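Clubs > Student Robotics > Build Logs > Two-arm cup task

tallow_9: Our club picked cups on a tray for the spring demo. Scripting since January and I'm stuck – both arms want the tray at once. Do I let them share it or give each one a side?

Fankhauser_fan: Give each one a side. Sharing ate 34 of our practice runs at Kernwood.

mossbit: Disagree! Splitting is easy but the judges have seen it a hundred times. Share it and make one arm wait.

tallow_9: Mr. Benítez says split too, but I kinda like the waiting idea. Our table, floral walls and all:

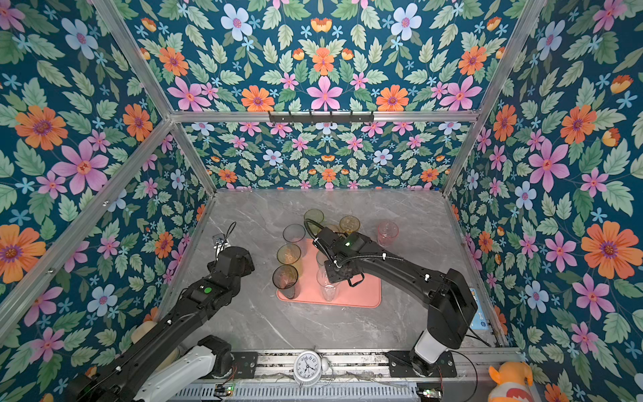
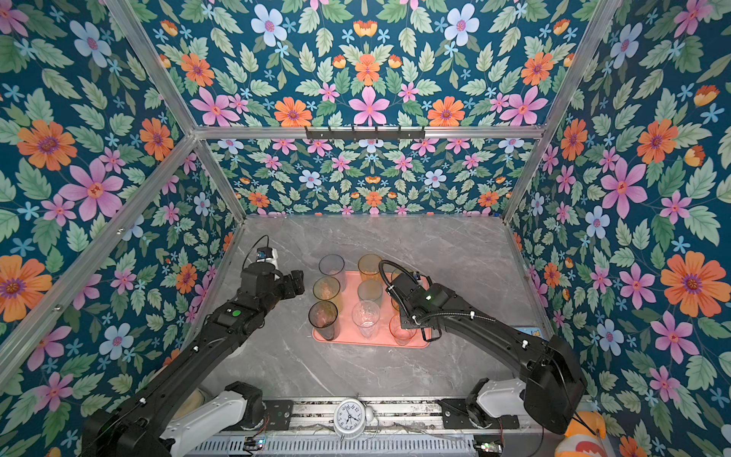

I'm also torn on speed. We run at 11 percent and I'd love to go faster, but Dremau (our team) voted no.

mossbit: Vote again after you get a clean run.

Comments
pilcrow: Slow is fine for see-through cups.
jun_k: Split. Sorry, mossbit.

Related
Clemosora gripper pads, worth it?
Cable routing on small arms
Demo day checklist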